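Textile Care and Fiber Science
Unit 5: Dye Fastness and Color Transfer in Household Laundering
Notes prepared by Jurgita Lūse. Bring a copy to the Wednesday lab.

5.1 Terms

Color fastness is the resistance of a dyed material to change in shade or to transfer of its color to adjacent materials. The two effects are graded separately. A cotton piece may lose very little depth of shade and still stain a white neighbor badly, so a single grade tells you little. Crocking is transfer by rubbing, dry or wet. Bleeding is transfer through a liquid.

5.2 Dye classes

Direct dyes are held in cellulose by hydrogen bonding and weak attraction only. They bleed readily in warm water unless given an aftertreatment. Reactive dyes form a covalent bond with the fiber, but part of the dye reacts with water in the bath and stays in the cloth as unfixed color. Most bleeding from a reactive-dyed red comes from this hydrolyzed part, and a proper soaping-off at the mill removes it. Vat dyes are insoluble in their final form and have good wash fastness on cotton. Acid dyes are used on wool and nylon; deep shades on nylon are often weak in wet tests.

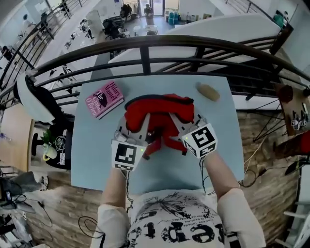
Nylon is also the fiber most likely to pick up stray direct and acid dyes from the wash. Polyester dyed with disperse dyes is stable at household temperatures but can give trouble after heat setting, when dye migrates to the surface.

5.3 Lab procedure

Cut the specimen and attach the multifiber strip along one short edge. Wash at 45 °C for 30 minutes in the standard detergent solution. Rinse twice in cold water, open out the composite so that the parts touch only at the stitching, and air dry. Grade staining against the gray scale under the viewing lamp. Grade 5 is no visible staining. Grade 3 or lower on any fiber is recorded as a fail for this course - commercial limits differ by end use.

Two students grade each specimen independently. Report both values and do not average them.

5.4 Reading

Hattori, chapter on reactive dyes. Gunawan, lab supplement, section on wet crocking.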